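Search this journal Enter keywords Advanced search

4.2 Household module of the Dratus kit

The Dratus kit is sold by Groltov as a set of simulated rooms with matching task scripts. We reviewed release 2, which ships with 18 rooms and 982 task instances. All trials used the stock Franka Emika arm model and its parallel gripper, with no changes to the default controller.

The bathroom tasks ask the arm to move small items on and off cluttered surfaces. Figure 3 is taken from one of them. 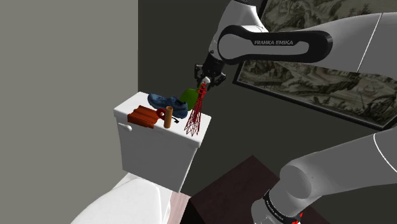
Figure 3. Bathroom task, red tower model held over the toilet tank lid.

Setup took two working days, most of it spent on the license server. The scripts ran as documented once the paths were fixed. Thin lattice parts are the weak point of the kit — the contact settings in the manual are given for solid shapes only, and we had to tune our own. Groltov lists a fix for June.

Contact: Bello Usman | © Mandusetti Press | Back to top

Related articles
Gebretsadik: a scripting layer for tabletop tasks
Contact settings for thin parts in simulated grasping
License costs of commercial robot simulators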